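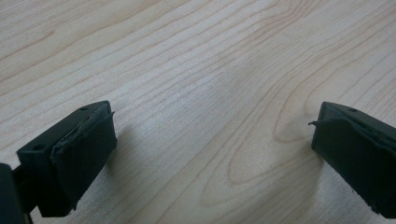 *Pale wood surface in soft light.*

A **blond table** is a table with a top of pale wood, usually maple, birch, ash or beech, finished so that it stays pale or at least tries to. The term covers kitchen tables, desks and workbenches that have come up in the world. It describes color only and makes no promise about quality, a point on which furniture catalogs are seldom eager to dwell.

## Name

"Blond" has been the usual trade word in American stores for a long time. "Natural" is also common and is applied with great freedom, including to tops that have been bleached, tinted and sealed. In the Nalolcombe workshops the word was "white," although a white table there was cream on delivery and the color of weak tea by the time it was paid off.

## Woods

Maple is hard, close-grained and heavy. Birch looks so much like it that the two are regularly sold as each other, sometimes by people who know the difference. Ash has a bolder grain and dents less readily than its owners fear. Beech is speckled with short darker flecks and moves more than the others when the weather changes, so a beech top fastened down too tightly will eventually make its feelings known by splitting.

Pale pine is left out of most definitions. Irén Kerekes, whose *The Light Table* gives the subject 294 pages, allows pine in "by the back door, if it wipes its feet." Her chapter on glue is the longest in the book.

## Construction

Tops are made in three main ways:

- **Solid boards**, edge-glued. These can be sanded back many times and will cup if one face is sealed and the other is forgotten.
- **Veneer**, a thin sheet of good wood over a cheaper core. It stays flat and has a figure that can be matched across the whole top. It can be sanded once, by a careful person, and after that it is a different table.
- **Butcher block**, narrow strips glued side by side. It forgives nearly everything except standing water.

Grain normally runs the length of the top. Where a branch once grew, the lines bend around it in a swirl, and buyers divide sharply over whether this is character or a fault. Sellers have settled the matter by calling it character and charging for its absence.

The standard height for a kitchen version is 28 inches or a little over. Below that, knees become a topic of conversation.

## The Putholm table

The best-known regional type is the Putholm, designed by Ruaridh Rutherford for a workshop of the same name in Nalolcombe. It has a veneered birch top, rounded corners and four legs that unscrew for moving. Rutherford wanted it sold without any finish at all so that each household could "make its own mistakes." The workshop overruled him after the first batch of 500 went out in July and a good many of them came back in August with rings.

Later Putholms were coated with Lakatos, a clear satin varnish mixed in the town of Zarnorcombe. It resists coffee, tolerates vinegar and is helpless against nail polish remover. A total of 755 tables with the Lakatos finish were made before the workshop turned to shelving. Rutherford disliked the shine and kept an unvarnished table at home for the rest of his career, under a cloth.

## Color change

Pale wood darkens or yellows in daylight. Maple turns toward honey and ash toward straw. Oil-based varnish adds an amber cast of its own, while water-based varnish stays clearer and shows scratches sooner. A fruit bowl left in one spot by a sunny window will, in time, leave a lighter disk under itself. The accepted remedy is to move the bowl now and then. The more widely practiced remedy is to never move it again.

Glare is the other common complaint. A glossy finish on a light top throws back a window or a lamp as a whitish patch, generally where someone is trying to read. Satin finishes soften the patch without getting rid of it.

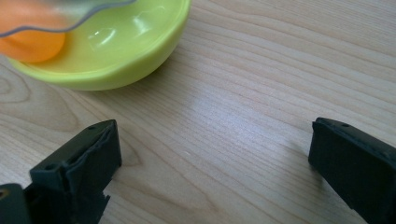
**Can a water ring be removed from a pale wood table?**

A white ring is moisture caught in the finish and will often fade if the spot is left to dry for a few days or rubbed lightly with a little furniture oil on a soft cloth. A dark ring has reached the wood itself and usually has to be sanded out, so it is a poor choice of project for thin veneer.

## Care

Everyday cleaning takes a damp cloth and a dry one, used in that order and along the grain. Scouring powder dulls varnish. Felt pads under heavy pottery prevent most scratches; plastic bowls are gentler but will drag a trapped crumb across the surface as well as anything.

Oiled tops need fresh oil when water stops beading on them. Kerekes recommends a thin coat, a long wait and a second thin coat. She concedes that most people apply one thick coat, wait twenty minutes and then have a sticky table through the holidays.

## In the home

Blond tables are credited with making small kitchens look larger. They also make ink, beet juice and turmeric look larger. Their popularity with families of young children has never been satisfactorily explained, though it may have something to do with the fact that flour doesn't show.

## See also

- Butcher block
- Coaster
- Tablecloth
- Wood veneer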